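Slavica Papadopoulos on two nights of variable stars

07/04/2021

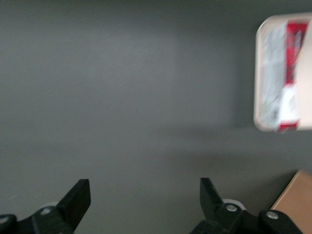
Slavica Papadopoulos has measured the brightness of variable stars from Cindlow since she retired. "You pick a star, you compare it with its neighbours, you write it down," she says. Her record holds 962 estimates. She keeps the paper ones flat in a shallow tray, cream with rounded corners like the one on the grey surface in the photo, and types them up in August.

Most come from a telescope she shares with Natsumi Koyama. "Natsumi does the faint ones. I haven't the eyes." Cloud cost them all but 2 nights last month.

Would she like a bigger mirror? "No. I'd like the street lamp on Brurkska Lane switched off."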